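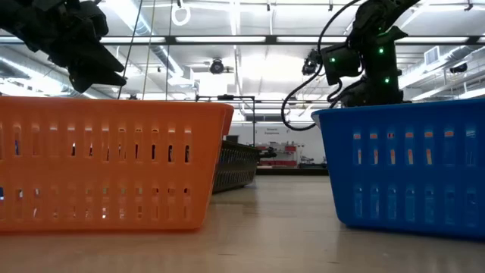 Do you wash secondhand plastic baskets before toys go in them?
Every time, hot water and washing up liquid, then dry overnight.

lakgate_liga
Overnight is a bit much? I do 20 mins on the draining board. Slots let the water out anyway.

navickas_a
Depends where from. Mine came out of a shed in Delstead, soaked for 2 days and still smelt of onions. Kids didnt care

TMengal
Don't use really hot water on the thin ones. Lost one that way in March, rim went like a crisp. Lukewarm, bit of bicarb, old toothbrush for the slots.

lakgate_liga
Never had one warp and I use the kettle

TMengal
Thicker plastic then. Wouldn't risk it – they want 12 quid for a new set now.

retno_n
Anyone sort by colour? We do orange for bricks, blue for cars. Lasted till teatime.

navickas_a
By size is better. Little bits fall straight thru slots, so those go in a lidded tub

retno_n
Tried a tub, mine can't get the lid off and yells. Put an old pillowcase in the basket instead, catches everything.

TMengal
Pillowcase is good, pinching that. Do you pin it or just fold it over the rim?

retno_n
Fold and 2 clothes pegs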